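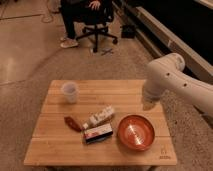

The Presunport over the table, between the packet and the orange-red bowl.

Elínborg Lund had the arm on trial until Thursday, and by six in the evening she had decided she was keeping it.

"Watch this," she told Hauksdóttir, who had come up to Grivside with a review to write and a train to catch.

"I've watched it three times."

"Not with the bowl!"

Hauksdóttir turned a page. She had 600 words to fill and had already used 495 of them on the wrist joint (a lovely thing, quick and quiet, she'd gone on about it rather). "What do you call it?"

"Flurkumura. After my gran's boat." Elínborg grinned and pressed go again. "Oh, just miss your train. Stay and see!"

Hauksdóttir put down her pen and pulled her chair closer.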